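Speaker notes, planner talk, Dillcombe meetup, Apr 18, 2018

Slide 1. Title

Say hello, thank the folks who set up the chairs, and mention that the clicker is slow so I may end up standing by the laptop the whole time. Ask who in the room has written a grasp planner. Ask who has thrown one away. (Put my own hand up for both.)

Tonight is mostly about Skamby, the task planner we have been building at Ralulance, and about the part of it that decides when to let go of things. I had a much bigger talk written, with a whole history of motion planning in it, and I took nearly all of that out because I'd rather we had time to chat.

Slide 2. Where we started

Our first version was one long script. Reach, close, lift, move, open. It was lovely to read and you could explain it to your grandmother. The trouble was that every step assumed the one before it had gone fine, so a bad grasp at the start would travel all the way through, and the arm would carry a handful of nothing across the kitchen and set it down very gently.

Pause here, people usually laugh, and somebody will have a story of their own. Let them tell it.

Slide 3. Steps that check themselves

So now each step has a condition going in and a condition coming out, and the planner won't move along until the second one holds. For a grasp, the outgoing condition looks at finger positions and motor current together. We tried each of them alone and got fooled by both. A thin-walled can is a nasty object for this, you get very little current before you start to dent it, and a finger that stalls on the rim looks a lot like a finger that has closed properly.

Go slowly on this slide. I rushed it at the practice run and lost half the room.

Slide 4. The can task

The task is cans and a freezer drawer, and I want people to look at the thumb and index finger, up near the top of the can. The contact check only needs those two. The other fingers can stay open, and leaving them out gave us a much simpler model to tune.

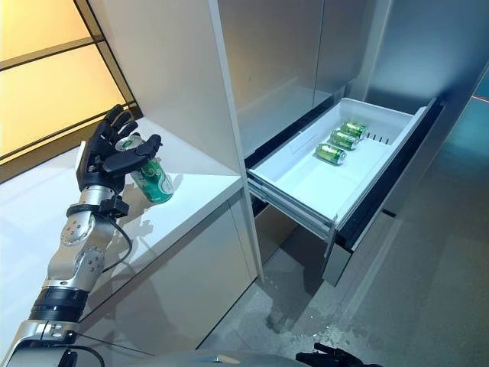 Signe Kristiansen wrote back after reading my draft that two contacts are fine until the can turns. She would want a third finger in the check before any lift, and she thinks I'm calling the model simple when I should be calling it lucky. Read that out, it's a fair point and she put it better than I would. My answer is that we watch for slip during the lift and drop back to a regrasp if we see it, but I do owe her a proper comparison, and I hope to have one by August.

Slide 5. Numbers

Keep this short. 1046 logged attempts in the set we used for tuning. The check runs every 70 milliseconds, and we give it 160 milliseconds of steady agreement before the planner is allowed to believe it. Somebody will ask why those values. Tell them the truth, we moved them up and down until the false alarms stopped bothering us.

Slide 6. Perception

Salian is our pose estimator and it deserves an evening to itself. For tonight, say that shiny can ends are hard on it, and that identical labels are harder, because it likes to swap one can for its neighbor between updates. We fixed most of the swapping by having the planner hold on to its own list of objects and treat each new estimate as a suggestion. If there is time, draw the list on the whiteboard. Bring a marker, theirs was dry last time.

Slide 7. Things I'd still like to fix

Regrasping forgets which side it came from. The log viewer is painful past a few minutes of data. Error names are a mess and that one is entirely my doing.

Leave this slide up for questions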